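Call for Student Participants: Flellance Robotics Project, 2023-24

The Office of Student Programs at Vunport Technical College invites applications from enrolled students for places in the Flellance Robotics Project. Flellance is a year-long, credit-bearing student project in which teams teach a pair of robot arms to carry out ordinary tabletop tasks. The project is open to students in all departments. Prior experience with robots is not required.

Posted: September 2023
Reference number: 545
Supervising instructor: Yakubu Oyelaran, Department of Applied Engineering
Location: Mavulex Building, Room 225

About the project

Each team is assigned one family of tasks for the full year. The tasks are drawn from household and food service work: setting a place, sorting containers, loading and clearing trays, folding cloth. Teams guide the arms through each task by hand controls, record the attempts, review and label the recordings, and use the approved ones to train a control program. The program is then tested on the same task with the objects placed in new starting positions.

The current opening is with the Tray and Bottle team. Its members work with plastic soda bottles and a serving tray, and are responsible for grasping, turning, placing and releasing objects of this type. Translucent bottles present particular difficulty, both for the cameras and for the fingers of the gripper, and members should expect to repeat a single movement many times before it is accepted.

Recordings are made from more than one viewpoint, including a fixed camera at the workspace and a small camera at the gripper. Members of the team are trained to review both.

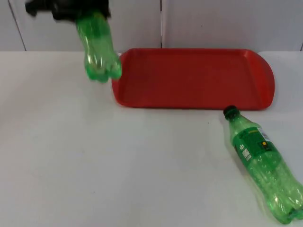
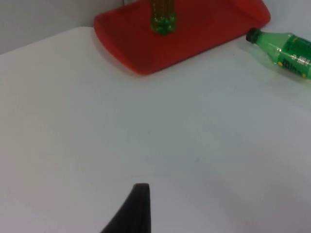

Tray and Bottle team: the red tray and green bottles, from the fixed camera (first) and the gripper camera (second).

Positions available

Operator (two places). Guides the arms during recording sessions, resets the table between attempts, and keeps the session log. Operators must complete the safety course in the first two weeks of the project and may not run the arms alone until they have been signed off by the supervising instructor.

Reviewer (one place). Watches completed recordings, marks the start and end of each step, and rejects attempts that do not meet the written standard. This position suits a student with patience for detailed work. Much of it may be done outside the lab.

Programmer (one place). Maintains the training scripts and reports test results to the team. Applicants should have passed Introduction to Programming or be able to show equivalent work.

Commitment

The 4 successful applicants will each complete 66 supervised lab hours over the year, together with a weekly team meeting. Students who complete the required hours and submit a final report will receive three elective credits. The project is unpaid. Safety glasses and all lab materials are supplied by the College.

The year closes in June with a public demonstration, at which every team runs its tasks before visitors and answers questions. Attendance at the demonstration is required of all members.

Eligibility

Applicants must:
- be enrolled at least half time for the full academic year
- be in good academic standing
- be available for one afternoon lab session each week
- agree to the lab conduct and data handling rules

Students who took part in the Ban line-following competition may apply, and should mention the experience in their statement. Students already assigned to another Flellance team may not hold a second place.

How to apply

Submit the following to the Office of Student Programs, in person or through the student portal, quoting the reference number:
1. The completed application form
2. A statement of no more than one page, naming the position sought and the reasons for applying
3. An unofficial transcript
4. The name of one instructor who may be contacted

Applicants for the Programmer position should also attach a short sample of their own code. Group work is acceptable if the applicant's part in it is clearly marked.

Selected applicants will be asked to attend a short interview and a visit to the lab. Applicants who are not selected may ask to be placed on the waiting list, which remains in effect until the end of the fall term.

Students who need an accommodation in order to apply for or take part in the project should contact the Office of Student Programs before submitting the form. The operator station can be adjusted for seated or standing use.

Questions about the work of the team may be addressed to Yakubu Oyelaran during posted office hours. Questions about credit and enrollment should be directed to the Registrar.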